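Driverless shuttle pilot: what riders and neighbors should know

The Sorkside shuttle pilot moves to its next stage in July. The city posted the revised operating plan on Mon 23 May, and the main changes are below.
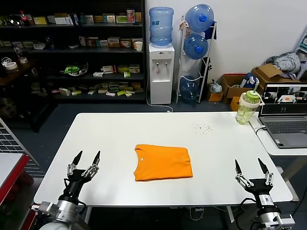 Route and hours

The two shuttles will keep running the loop between Murkent station and the Mundham medical offices. The stop at Sepúlveda Street moves one block east, to the bus bay in front of the library. Drivers on the regular bus line had complained that the shuttle blocked the curb lane while it waited for a gap in traffic. The new stop has its own pull-in.

Service will start an hour earlier on weekdays. There is still no weekend service, and the shuttles will still be pulled off the road in heavy rain or when snow covers the lane markings.

Safety operator

A trained operator stays on board every trip. The company had asked to run some midday trips with remote supervision only. The city turned that down for now and will look at it again after the next set of reports comes in.

Operators must log each time they take over from the automated system. In the first stage they logged 287 takeovers. Most were at the roundabout on Mundham Road, where parked delivery trucks often narrow the entry. The others were spread along the route and included double-parked cars, a downed branch and a funeral procession.

Incidents

There were 8 reported incidents in the first stage, none with injuries. In five of them another vehicle bumped the shuttle from behind while it was slowing for a crosswalk. The shuttle brakes earlier than many drivers expect, and the plan calls for a larger warning sign on the rear panel. One incident involved a side mirror hitting a signpost, and the post has been moved back from the curb. The last two were hard stops with standing passengers on board. From July all passengers will have to be seated before the shuttle leaves a stop.

Speed

Top speed stays at 20 miles an hour on the whole loop. Within 300 feet of the elementary school it drops to 12 during arrival and dismissal.

Data and reports

The company must now send takeover logs to the city every month instead of every quarter. Summaries will go on the city website. Video from the outside cameras is kept for 30 days unless there has been a crash or a complaint.

Comments

Written comments on the plan can be left at the city clerk's counter or sent through the form on the transportation page. Please include the stop name and time of day if you are writing about a particular trip. Paper copies of the plan are at the library.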